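Handout 2: Home-built door opener, simulation stage
Kirsty Marsden, Rostix shared workshop, March

Work in simulation until your arm plan holds. Start with the wrist view.
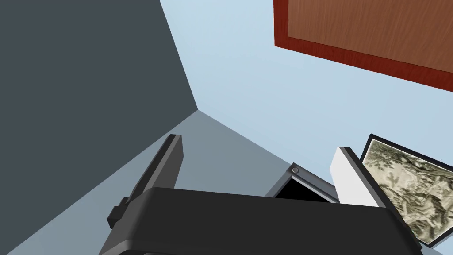

Fig. 1. Wrist view, one finger and palm housing.

Run the approach at 200 steps, then at 500 – save both logs.

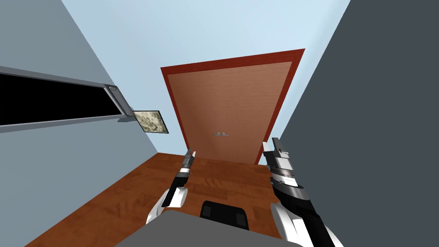

Plan the base position before the arms. Stop well short of the door, as both grippers do, and set the wrist angle from there.

Next, line up on the lever. 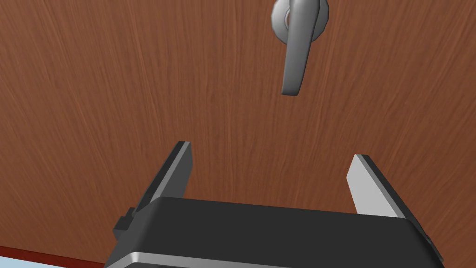 Fig. 2. Fingers open, short of the lever.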